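Thread, Tension and Tissue: Magdolna Vida on Suturing Practice
Published 7/20/19

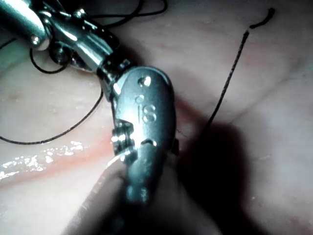 Magdolna Vida has taught suturing at the Nendov skills unit since it opened, and most of her teaching concerns thread. Surgeons arrive wanting to discuss needles, she says, and she lets them for ten minutes. "The needle makes the hole. The thread is what you leave in the patient, so I would like you to know how it behaves." Loose strands get particular attention. Fine black suture lying across a pale, moist surface is easy enough to see, but with several strands scattered between two instruments, trainees pick up the wrong one more often than they expect. Her rule is to trace the strand back to the needle before touching it.

The course runs for 90 hours, spread from April to the end of summer. Each trainee places 400 single stitches before attempting a running closure. Vida keeps the log sheets herself. The current group of trainees had recorded 1,647 stitches between them when we spoke, of which 158 were marked for repeat.

The commonest fault is grip. "They hold the needle too near the tip, or too near the thread. Two thirds of the way back from the point, then follow the curve. If you push in a straight line, the needle bends or the tissue tears." A curved needle has to be turned through its own arc, and the wrist joint of the instrument should do the turning. She asks trainees to draw the arc on paper first. Some object to this.

The second fault is tension. Without reliable feeling in the hands, tension has to be read by eye: the edges of the tissue meet, then they whiten, and by then the stitch is too tight. Vida teaches people to stop when the edges meet. "Swelling will do the rest. You do not need to help it."

On tail length she is strict. A short tail slips out of the first throw, and a long one gets caught in the next. The unit trims to the width of a thumb. She used to allow more, following the Teuber handout, and changed the figure after watching trainees spend half a session freeing tangles.

The practice tissue comes from Gorken and is kept chilled until the morning of use. It must be kept damp during a session. Dry tissue grips the thread and gives a false idea of drag. Vida sprays it between exercises and discards any piece with more than one row of old holes.

Next year's course moves to the larger room at Skorkgate. Vida has asked for better lighting there and a second sink.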